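From: Johanna Steiner
To: Midden house list
Date: 10/31/25
Subject: Re: Brick room, what stays and what goes

Joaquín Ibarra wrote:
> I can be at the house Monday after lunch. Before I load the van,
> what is left in the brick room? Last I heard the bookcase and both
> armchairs were still in there. Also, did we decide about the floor?
> The quote from Henríquez was 3000 and I'd rather not spend it
> before March.
> Joaquín

Joaquín,

The bookcase and the armchairs went to Wustitz already, so you don't need the long straps. The little white table stays, and so does the lamp with the white shade. The new tenant asked for both and I said yes.

On the floor, I would wait. The finish still has a good shine and I don't see the point of sanding narrow planks like those until we have to. If anyone on the list disagrees, say so by Monday — after that I'm telling Henríquez no for this year.

The broom and the long-handled dustpan belong to the house. Please don't put them in the van. The last set ended up in Tirnovau and I had to buy new ones.

Paint for the white wall is in the hall closet. It is the can marked 81, not 88. The 88 is for the stairs and is a good deal yellower. The bricks don't get painted or sealed, same as before.

The key box code is still 3508. I'll change it once the tenant has moved in.

What is left to do, in order:

1. Sweep the brick room, starting along the wall and working toward the door. Move the table out a little and get behind it. Leave the broom and dustpan by the table when you finish, so the next person can find them.

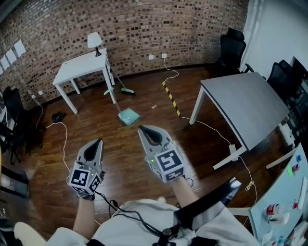

2. Touch up the white wall. One coat, small roller, and put paper down on the planks first.

3. Take the meter reading and send it to me, not to the list.

Johanna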